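Section 4. Setting Up the Room for a Lillside Public Lecture

Read this section before the speaker arrives. Reading it afterward is also permitted, but less useful.

4.1 Seating

1. Unlock both doors of the Loureiro Room by 4 p.m. The left one sticks.
2. Set out 141 chairs. The room holds more, but the fire certificate doesn't.
3. Reserve the front row for the Department of Politics. They will sit at the back. Reserve it anyway.

Note: For lectures on elections, open the overflow room in Kerkov Hall. For lectures on electoral methodology, don't.

4.2 Lectern and sound

4. Plug the lectern into the floor socket marked 20. The other sockets are decorative.
5. Clip the microphone to the speaker's lapel and ask for a full sentence. "Testing" tells you very little about how a person pronounces "constitutional."
6. Turn on the hearing loop and check it with the receiver in the top drawer.

Caution: Speakers on the separation of powers tend to walk. Tape down the cable as far as the window.

4.3 Questions from the floor

7. Give one roving microphone to each usher. The usher holds it at all times. An audience member who gets hold of one has been known to deliver a second lecture, and on one Wednesday in March, a third.
8. Agree on a stop signal with the chair. Angharad Kneath uses a raised pen. Yuto Fujimoto stands up and starts clapping, and it has never failed.
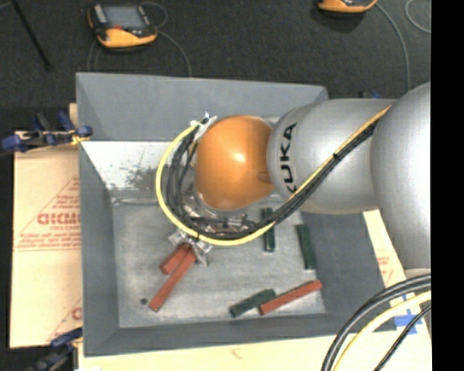

9. Take questions in groups of three. The speaker will answer the easiest one – this is normal, and the chair may steer them back to the others.

Note: A statement with a rising tone at the end counts as a question for the purposes of step 9.

4.4 Closing down

10. Collect all microphones and return them to the charger.
11. Save the recording to the Lilberg drive under the speaker's last name. Files over 400 MB must be split first.
12. Call extension 559 to have the room locked. Let it ring.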